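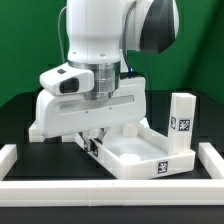 Can a scratched white plastic tray be cleaned, or does it have to be replaced?

Light scuffs come out with dish soap and a soft cloth. Replace the tray if the floor has gone uneven enough that a block rocks when you stand it up.

Ticket 885 – blocks tipping over in tray
Opened by: Tomoyo Sakamoto, Flellden bench
Assigned to: Ayanda Fourie
Status: closed

Tomoyo, 9:10
The tall white blocks keep falling over when the tray gets bumped. Short pieces are fine. Same thing with the tray turned the other way. Tray is from the Jelier order in July.

Ayanda, 9:40
Is the tray flat on the tabletop? Press on each corner and tell me if it moves.

Tomoyo, 9:55
One corner lifts a little. I wiped under it and found a bit of dried glue. Scraped it off and the tray sits flat now. The tallest block still wobbles.
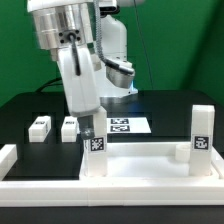
Ayanda, 10:30
Then check the block itself. Take it out, stand it on the bare tabletop and push lightly near the top. If it wobbles there too, the bottom face is off and the tray is fine.

Tomoyo, 10:50
Wobbles on the table too. There is a ridge along one bottom edge – I can feel it with a fingernail.

Ayanda, 11:05
Lay a sheet of 2000 grit paper face up on something flat and rub the bottom of the block on it in circles. Keep the marker face dry.

Tomoyo, 13:20
Done. Ridge is gone and it stands in the tray without rocking. Closing this. Please link it to 583, Trirkstead had the same complaint.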